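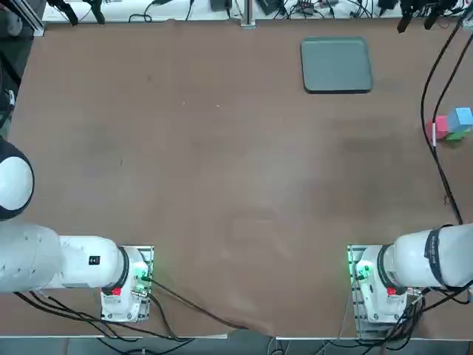
Photo: Brijesh Grewal / Zoretex

Can a pair of robot arms do tidying and parts sorting yet?

Posted by tinsnips_mb, January 21, 2023

I run a small repair shop with the house attached. There are two jobs I would like to hand over to a machine if that is possible now.

The first is in the shop. At the end of each day the bench has fasteners, spacers, bushings and offcuts on it, and someone has to sort them back into shallow trays. The trays are always the same and they can stay in the same place. The parts are mostly the same from week to week, with a few odd ones.

The second is in the house. We have two kids and a low table, and the toys need to go from the table into a bin every evening. Soft toys, blocks, plastic food, crayons.

A dealer called Otero has offered me a two-arm bench setup and says it will do both "with training". I asked what training meant and got a brochure. I can solder, read a wiring diagram and write simple scripts. I don't want to spend every evening for a year teaching a machine to do a job that takes me a few minutes.

Is anyone running one of these on real chores? What does it get wrong? Would I be better off with something built for one job?

Brijesh Grewal

I work on the bench side at Zoretex, and picking things up off a table and putting them in a tray is most of what our arms do. My reply covers that kind of work only. I have no experience with laundry, dishes or anything that involves a wet cloth.

The short version is that your shop job is close to possible if you set the bench up for it. Your house job isn't ready to be left alone.

Part of the difficulty with pick and place is in what surrounds the part. A block on a plain cover with clear space on all sides is an easy pick. Put the same block beside another block, or up against a cable, and the finger has to come down in a gap it may not fit. People deal with this by nudging the part over first. An arm will only do that if someone has shown it how, or written it in.

On our last long run we logged 996 tries at moving one small item from the table to the tray with no help. 516 of them finished with the item in the tray. The bench had been left a bit messy on purpose, with items placed close together. With the items spread out by hand first the result is much better, but then you have done a fair share of the tidying yourself.

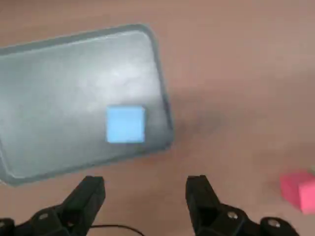
Clearance is the number to ask your dealer about, before reach, payload or speed. They will quote you the smallest part the fingers can hold. What you need is the smallest gap the fingers can enter with a part of that size in it, and that depends on how thick the fingertips are. Taking a part back out of a tray shows this up quickly. The blue cube there has only a short strip of tray floor between it and the rim, so with fingers that chunky you have to choose your angle before you go in. Going straight down with one finger on the rim side can end with the fingertip sitting on the rim and the arm reporting a fault. Turning the wrist so that both fingers run along the wall often fixes it. Thinner fingertips fix it too, at the cost of grip on anything heavy.

Other points, in the order they have cost us time:

Cables. The arms have thick bundles at the base, and anything you add at the wrist brings more. Tie them back before you record any movements. If you move a cable afterward, the arm may carry on as though it were still where it was, and a loop lying across the table is something the fingers can catch.

Lighting. A shiny tray throws back a bright patch that shifts with the lamp. To a camera that patch can hide a pale part. Matte trays are worth paying for.

Cycle time. Ours averages 9 seconds for a clean pick and place. You are faster than that with one hand. The gain, if there is one, is that you can be somewhere else.

Showing it the job. "Training" usually means someone moves the arms through the task many times while the system records. For a new kind of part we plan on 50 good recordings. For your bushings that is one afternoon. For a toy bin whose contents change every birthday it never really stops.

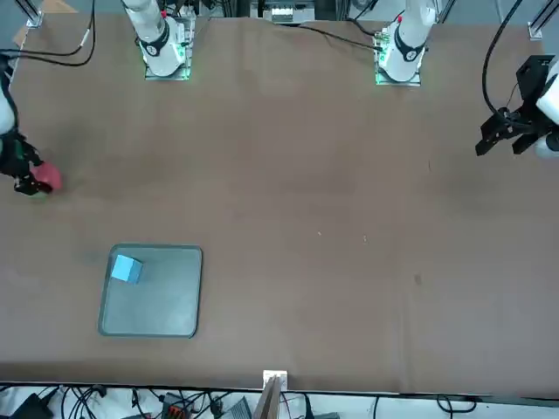

Two arms over the one table, with a red item in one gripper and the blue cube in the tray. The other gripper is empty.

Whether you need two arms is worth asking as well. For sorting small parts into a tray, the second one mostly adds reach and a way to get in its neighbour's road. It starts to pay when a part has to be held while something is done to it, or passed from one side to the other. With a narrow bench I would price a single arm first and leave room to bolt on another.

For the shop I would put the trays in fixed spots, cover the bench in something plain and matte, and sweep the parts out into a thin layer before you leave. Then let the arm work through what it can recognize and leave the odd ones where they are. You sort those in the morning. Build in a hard stop and a guard if anyone can walk up to it.

pledemley_dave

Don't bother with it for the house. My brother in law had one arm on a table for the kids stuff and it was fine with blocks and hopeless with anything floppy. Sold it in April. A bin on wheels works better.

shakya_workshop

Agree with Brijesh on the shop job, with one correction to the plan. If most of what you sort is fasteners, an arm is the wrong tool for those. A vibrating feeder with a set of graded slots will separate them by size with no camera, no recordings and no software to keep up to date. It is loud and it only does the one thing.

Use the feeder for the fasteners, then look at whether the spacers and offcuts that are left justify an arm. In our shop they didn't. We have a fairly steady mix of parts, and the leftover pile is small enough to do by hand while the compressor drains.

If you still want to go ahead, ask Otero to run your own parts on their bench before you pay anything. Take a bag of mixed parts as they come off your table, tip them out yourself, and don't let anyone straighten them. Watch a full tray's worth. Write down every time a person reaches in, including to move a part away from an edge. Also ask who does the recordings for parts you add later, and what they charge for it. On the quote I was given, that line was on the second page and cost more than the gripper.

tinsnips_mb

Thanks, all. I have asked Otero for a run with my own parts and for the fingertip thickness in writing. The toys will stay a manual job for now. Brijesh, when you say plain and matte for the bench cover, does a rubber mat work, or do the fingers drag on it?

Brijesh Grewal

Rubber is fine for the camera. The fingers can drag if they close while touching it, so set the closing height a little above the mat and check it again whenever the mat is lifted and put back.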